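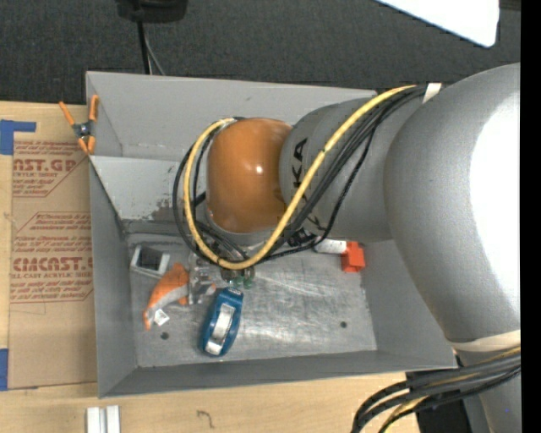 Grasp success drops when picking near bin walls
Project: Vito / bin picking
Status: Closed
Priority: Medium
Component: grasp ranking, evaluation

Description

We try to repeat the result from our August report with the current version of Vito. In the report, the grasp ranking method trained with the wall penalty had fewer failed picks than the method without it. Now I see the opposite. The version with the penalty is worse, and the difference is too large to be chance.

Setup is the same as in the report, as far as I can tell:
- metal bin on the wooden table, mixed household objects and small parts
- arm comes in from the right side
- 400 attempts per method, objects put back in a new arrangement when the bin is empty
- ranking model trained on 2,301 labeled attempts

What I expected: fewer failures within one hand width of a wall.
What I got: more failures, most of them on the left side of the bin. The planner chooses a grasp, the arm begins to go down, and then the motion is stopped by the force limit before the fingers close.

I attach the logs of both runs. Please tell me if another file is needed.

Comment 1

Thank you for the logs. Two questions before I look deeper. Did you calibrate the camera again after the bin was moved? And which bin model is loaded in the planner, the old one or the one from the Bukon branch?

Comment 2

The camera was calibrated on the same morning. The error was normal, so I do not think it is the camera.

The bin model is the old one. I did not know that there is another. The Bukon branch is not mentioned in the readme.

Comment 3

You are right, it is missing in the readme, I will add it. The difference between the models is small. In the old one the four walls are straight and the floor is flat and empty. In the Bukon one there is also the angled panel inside the bin at the rear left. If the planner does not know this panel, it believes that there is free space down to the floor.

Could you make a plot of the stopped motions by position?

Comment 4

Plot is attached. The stopped motions make two groups. The larger group is at the rear left, as you said. The smaller group has only 14 attempts and it is not near the panel at all. They are spread over the middle of the floor.

I repeated one of the positions from the large group by hand with slow speed. The finger touched the panel before it reached the object. So the first group is explained for me.

Comment 5

Good. For the first group, please change to the Bukon model and run again. Do not train again yet, we should change one thing only.

For the second group I looked in the force data. The force goes up slowly during the whole wrist rotation and falls when the wrist turns back. A contact with an object does not look like this, it gives a sharp step. I would check the cables at the wrist. When the last joint turns far in the negative direction, the loops at the left of the wrist become tight and pull on the sensor.

Comment 6

I checked with an empty gripper above the bin, only turning the wrist. The same slow force appears, up to one third of the limit, without any contact. So the cables are enough to explain it together with the weight of the heavier objects.

I opened the strap at the upper part of the arm, gave more length to the cables and closed the strap again. After this the force stays almost flat over the full turn. I also put a softer range for the last joint in the config:

wrist_limit_mode: soft
bin_model: bukon
force_stop: unchanged

Comment 7

Results of the new run, 400 attempts per method, same random order of arrangements for both. The version with the wall penalty now fails less often than the version without it. Near the walls the difference is clear. In the middle of the bin both methods are the same, and this also agrees with the report.

There is one thing I still do not understand. The clear plastic package is a problem for both methods. The depth image has holes there and the ranking gives high scores to points which are on the reflection and not on the package. I think this is a different problem from the one in this ticket.

Comment 8

Yes, please open a separate ticket for transparent packaging. Kurnivico has some work on filling the depth holes, and maybe we can use their filter before the ranking step.

One more question for the record. Why was the penalty version so much worse with the wrong model, and the other version only a little worse?

Comment 9

I looked at the chosen grasps. With the penalty, the ranking prefers grasps where the fingers are turned away from the walls. At the rear left this puts one finger exactly over the panel. Without the penalty the fingers are often parallel to the panel and they pass beside it by luck. So the method did what it should do, but for a bin which has another shape.

I will write this in the notes of the method, in the part about limits.

Comment 10

Training set was extended with the attempts from the rerun that we labeled by hand, it has 2,595 attempts now. The old set stays in the Tamiru folder under its old name, please do not overwrite it. Readme is updated, and the planner prints the name of the bin model at start.

Closed on 17th May. Reopen if the stopped motions come back at the rear left.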